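Chapter 4
Reading a Rental Listing

In the town of Broltmont, a small agency named Dritlow received 700 calls in one year from people who wanted to rent an apartment. Most callers asked for things which were already written in the listing. They had read the price and the number of rooms, and then they stopped reading.

A listing is a short text, but it has its own habits. "Cozy" often means small. "Close to transit" may mean a walk of four minutes or of twenty. The student should learn to separate the facts, such as floor area, deposit and length of lease, from the words which only give a feeling.
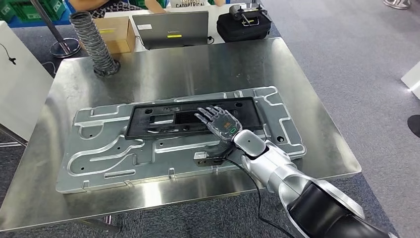 KEY TERMS
Deposit – Lease – Notice period – Utilities

Consider the case of Tae-yang Yeo, who moved to Broltmont in August for a new job. He found an apartment of 60 square meters on Xolalpa Street. The rent looked low to him, and he was ready to sign on the same day. Only on the second reading did he see that heating and water were not included, and that the notice period was 90 days. He signed anyway, but first he asked the owner for the utility bills of the past winter.

We will return to his lease several times in this chapter. In Section 4.1 we look at the parts of a listing and the order in which they usually come. Section 4.2 explains the deposit – who keeps it, and when it must be given back. Before you continue, find one rental listing from your own town and underline every fact in it.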